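November, bench book, home storage trial
Entry 18

Started 9.40, the tin again. Marlene wants a view on whether open tins are a sensible way of keeping small bathroom and cleaning bits together, and the Canditz note says they are. I have read the Canditz note twice now and I still can't find where they tested it. There is a paragraph about "ease of retrieval" and then a table with no units. So we do it ourselves.

Tin is the rectangular one with the gold inside. Lid put away for the whole trial. Walls are thin and I don't trust them with anything heavy, but for sponges who cares.

Worked on the bed with the striped sheet on. Azlan argued for the table, on the grounds that a bed isn't level and the tin won't sit flat. Correct, and people sort their things on beds. If a method only works on a level table I'd like to know that before we tell anyone about it.

Packing, first go. Put the small stuff in first and the sponges last, as the note recommends. Poor. The big yellow sponge sat on top of everything and you had to lift it out to reach the roller. Retrieval of the roller, average of 8 tries: 47 seconds. That includes me putting everything back afterwards, which Azlan thinks is cheating. I think leaving it out is cheating.

Packing, second go. One sponge laid down, the other stood on its end in the middle as a sort of divider. Pink roller to a back corner, with the purple thing next to it and the white one beside that. Bagged and wrapped bits in the middle, green-and-yellow packet on its edge against the side wall. Better. Retrieval of the roller came down to 18 seconds over the same number of tries. Before anyone gets excited: I had done it 8 times already by then and knew exactly where the roller was. Practice could explain all of it. Needs somebody who hasn't seen the tin.

Things I noticed, no particular order:

The clear plastic bag is a nuisance. It crumples up into whatever space you give it and catches on the roller bristles when you pull. Twice it came out with the roller. Without the bag the loose bits go everywhere, so I don't have an answer.

The standing sponge holds itself up only as long as the tin is full enough. Took out the wrapped items and it leaned over. So "sponge as divider" is a trick for a full tin and I would not write it up as more than that.

The packet stays put on its edge. Best behaved item in there. Can't read the lettering without picking it up though, so it would be no use if you had two of them.

Tilt matters less than Azlan said and more than I said. With the tin sloping on the sheet nothing fell out, but the small things crept downhill a little each time it was knocked. Tried smoothing the sheet, no difference I could see. Mattress is the problem.

Marlene came by at 11 and asked why not just use two tins. Fair. The Rocha people apparently do it with three, sorted by type, and claim it's quicker. Quicker than what? Their write-up compares it with a heap in a drawer. Anything beats a heap in a drawer. I'd want it against one tin packed properly, and I suspect the gap would shrink to nothing once you count the time spent looking in the wrong tin.

Also don't believe the line about sponges needing to be kept apart from everything else. No reason given in the note. Might be a good reason, if damp gets into it, but these were bone dry all morning so today says nothing either way. Someone should run it with a used sponge and check the packet the next day. I'd do it but I'm on the Gindular drawers from tomorrow.

Totals for the trial so far: 133 retrievals across all items and both packings, mine and Azlan's together. Sounds a lot. It's two people and one tin.

Azlan has the timing sheet. His column for the white item is a mess and he says mine is worse.

To do:
- get a person who hasn't handled the tin (ask the Nerneson office, they owe us)
- repeat second packing first, then first packing, to see if the order of trials made the difference
- try without the plastic bag, maybe a paper one
- same again on the table, for Azlan
- ask Marlene where the Canditz table came from

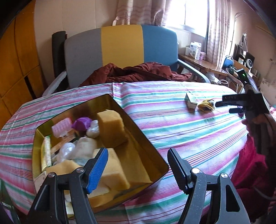 Fig. 1. Tin on the striped sheet, second packing, tall sponge upright in the middle.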